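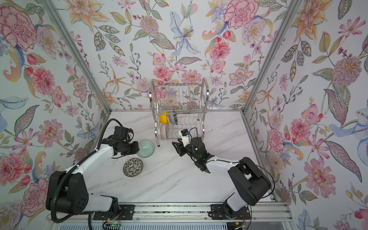

Heat from below: how shared networks could change the way towns keep warm

Heating buildings remains one of the most stubborn sources of carbon emissions. Electricity supply has grown cleaner, yet most homes still burn gas or oil through the winter months, and replacing boilers one household at a time is slow and costly. A growing number of local authorities are therefore looking at the street as the unit of change.

In Osirmont, a former mill town, 369 homes are now connected to a shared ground loop. Water circulates through boreholes 100 metres deep, and each property draws warmth from it through its own small heat pump. The network was designed by Bomirov, an engineering practice, and is owned by a public trust that sets the tariff every July.

The arrangement has practical advantages. Residents do not pay for drilling, and the pipes are expected to outlast several generations of equipment. Terraced houses with no room for an outdoor unit can be served as easily as those with gardens.

Difficulties remain. Roadworks closed two of the town's main streets for longer than planned, and older properties needed insulation before they could be connected. Tenants in particular had little say over when that work was done. The trust has since agreed a notice period with landlords — a modest step, but one that later schemes have copied.

Neighbouring Clundik has taken a different route. Its network, known as Mancuso, recovers waste heat from a cold store and a water treatment works. The supply is cheaper to build but depends on two sites remaining in operation, and the council is examining what form of back-up it should hold in reserve.

Finance is the next test. Networks of this kind require large sums at the outset and repay them over decades, a pattern better suited to public lending than to short-term grants. Planning rules also vary widely between districts, and developers have asked for a single standard for new connections.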